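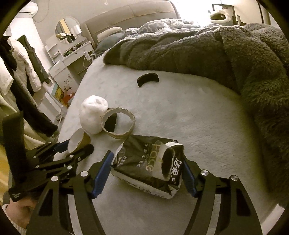

ロボットの予算を組むとき、本体の見積書から読み始める癖をやめてみませんか、というのがこの文章の趣旨です。私は消耗品と手先の部品の欄から読みます。地味な欄ですが、ここがいちばん面白い!

うちのチームは家庭内の片付け動作を集めていて、手持ちグリッパーを人が握り、普通の部屋で普通のものをつかみます。ベッドの上の柔らかいティッシュのパックや、紙の筒。どちらも工場の部品に比べれば頼りない相手で、袋は押せばへこむし、筒は強く挟めばつぶれてしまう。こういう相手にこそ、指先のパッドの良し悪しがはっきり出ます。

ところが予算会議では、パッドは「その他」に入れられがちです。去年の計画表でもそうでした。Plendanoのアームに大きな枠を取り、Pakeckの交換パッドは最後の行に小さく載っていただけ。年度の途中でパッドが足りなくなり、アームは元気なのに作業が止まりました。10月のことで、追加の申請が通るまで、みんなで収納棚の整理をしていました(おかげで棚はとてもきれいになりました)。

そこで今年は順番を逆にしました。まず、一年で何回つかむつもりなのかを決める。次に、その回数に必要なパッドとピンと予備のリンクを並べる。残った額で本体を考える。うちの場合、パッド一組の交換目安を1,000回と置いたところ、計画していた作業量から25組という数が出てきました。この数字が出た瞬間、会議の空気が変わったのをよく覚えています。それまで「高いか安いか」だった話が、「何をどれだけやりたいか」の話になったのです。

同僚のJu-won Geumは最初、この方式に反対でした。本体の価格は動かせないのだから、先に確保するべきだという意見です。もっともな話で、納期の長い機器については今でも彼女の言うとおりだと思います。それでも、手持ち式を2台そろえる案と据え置きのアームを1台買う案を同じ表に並べたとき、消耗品から数えたほうがずっと比べやすかった。結局うちは手持ち式を選び、総額は当初案の半分近くで収まりました。

もうひとつ、声を大にして言いたいのが「つかまれる側」の予算です。ティッシュや紙筒のような日用品は安いので、誰かが自腹で買ってきて終わりになりやすい。でも、形の崩れ方が違うものを幅広くそろえるには、それなりの額が要ります。包装が変われば滑り方も変わります。丸いもの、平たいもの、毛足の長いもの、輪になったもの。Panholmでの試行では、この品目の費用を独立した行にして、担当者が自由に使えるようにしました。すると毎週のように新しい候補が持ち込まれ、作業の計画を立てるのがぐっと楽しくなりました。小さな枠でこれほど現場が動くなら、増やさない手はないと思います。

場所の費用も忘れたくありません。片付いた実験台の上で完璧に動く道具が、毛布の積もった寝室では思うように構えられないことがあります。柔らかい寝具の上では、物を置いた面そのものが沈む。部屋を借りる日数や移動の手間も、最初から機器の計画と同じ表に書いておくべきです。うちではその表をWiと呼んでいて、名前の由来はもう誰も覚えていませんが、更新だけはまめに続いています。

もちろん、この方式が万能だとは言いません。据え置きの大型機が必要な仕事もあるし、年度末に予算を使い切る仕組みの組織では、消耗品を多めに積むこと自体が難しいでしょう。それでも一度、見積書を下の行から読んでみてほしい。指先の部品の値段を見ながら「これで何がつかめるだろう」と考える時間は、本当にわくわくします。来年度の表には、私はもうパッドの行を書き込みました。本体の欄はまだ空けてあります。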